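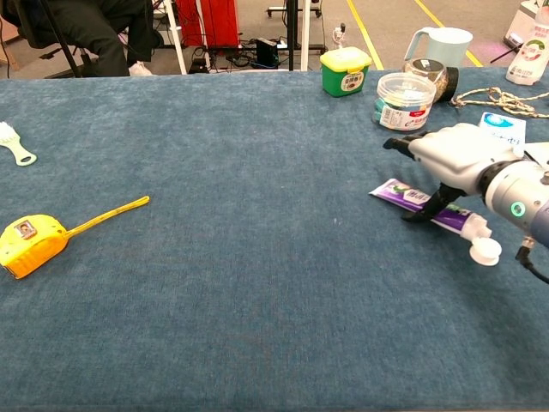 Photo: Nudance / sorting table, Mancuso Building

Part-time sorter wanted for the Nokden household shelf

Do you like going through drawers? Are you the one in the family who gets handed the box marked "misc" on moving day and secretly enjoys it? Then please keep reading, because we would love to hear from you.

Nudance runs the Nokden household shelf out of the ground floor of the Mancuso Building in Rurkeck. People who are moving into a first apartment, or starting over after a fire or a long stay somewhere else, can come in and put together the small stuff a home needs and that costs a surprising amount when you buy it all in one week. Last year nearly 400 households took something home with them, and we expect August to be as busy as ever, with so many leases turning over at once.

What comes in the door is a wonderful jumble. On the long table with the blue-gray cover you might find a tube of toothpaste, a yellow tape measure, a pale blue plastic pitcher, a glass jar with a black lid and a tangle of beige rope, all within reach of each other. Your job would be to look each thing over, decide where it belongs, and get it to the right shelf in a state you'd be happy to receive it in yourself.

In practice that means:

Checking seals and dates on toiletries and pantry goods, and setting aside anything that has been opened.
Washing pitchers, tubs and jars, and finding the lids that go with them (bring patience!).
Untangling and coiling rope, cord and string, and tying each one off so it stays coiled.
Pulling tape measures all the way out and letting them back in to be sure they still work.
Writing labels in large, plain letters that someone in a hurry can read.
Putting starter boxes together from the list, one for the kitchen and one for the bathroom.

The work is 2 evenings a week, on days we'll settle together, and the pay is $15 an hour. Most of it is done standing at the table, though we have good tall stools and nobody minds if you use one. Boxes can be heavy. Please tell us if lifting is hard for you and we'll divide the evening differently, as we have done before quite happily.

You don't need experience, and you don't need a résumé. We care much more that you read small print without skipping it, and that you can be kind about other people's belongings. Some of what we get has been cleared out of a parent's house by a tired daughter or son, and it deserves a little gentleness even when it's half a bag of clothespins.

To apply, write us a short letter (a page is plenty) telling us about yourself, which evenings are good for you, and, if you feel like it, the most useful small thing in your own kitchen. Drop it in the Nudance mailbox inside the front entrance or hand it to whoever is at the desk. We'll invite you in for a trial evening, paid like any other, so you can see whether you like us too.

Posted January 29, 2024. The job stays open until we find the right person.

Comments (4)

Is there parking in the evening, or should I plan on the bus?

Reply from Nudance: The lot behind the Mancuso Building is open to staff after the offices close. The bus stops across the street as well.

I got my kitchen box from Nokden when I moved here and I'm still using the colander. Letter is on its way!

Can you use jars without lids? I have a whole cupboard of them.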